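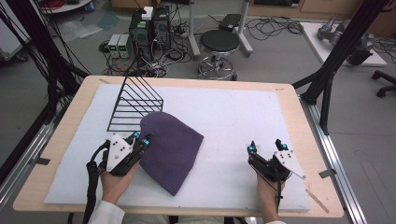 I have a bone to pick with the way we write rules for robot work, and it starts with the word "neat." The house rules we drew up at Vesarholm ran to 11 pages, and I bet half of that was about what the room should look like. Cables tied, floor clear, every object centered. But the part that decides whether a recording is any good is right there on the board: a soft ribbed beanie half on top of a wire rack, one gripper touching its edge and the other one holding off in the air. Where should that second hand wait? How close is too close? We had 2 lines on it. Two!

I'm not against rules, believe me. I love a good checklist (my family will tell you I have one for packing the car). But a rule should say what to do at the moment when people do different things. The folks at Loma let each operator pick a resting spot for the idle hand, and when we pooled 440 of their recordings with ours, the mix was a headache to sort out. Dalen wrote down a resting height and a starting side, and theirs slid right in.

So here's what I'd like to see in the draft going around Nornness this September. Say which hand moves first. Say what counts as a finished fold or a finished hang, and who gets to call it. Say when a bad try gets thrown out and when it gets kept – and please keep some, because I'd take 100 honest fumbles over a folder full of perfect ones.

And the cables? Keep them out from under people's feet and off the work surface. One sentence, and I'd sign it tomorrow.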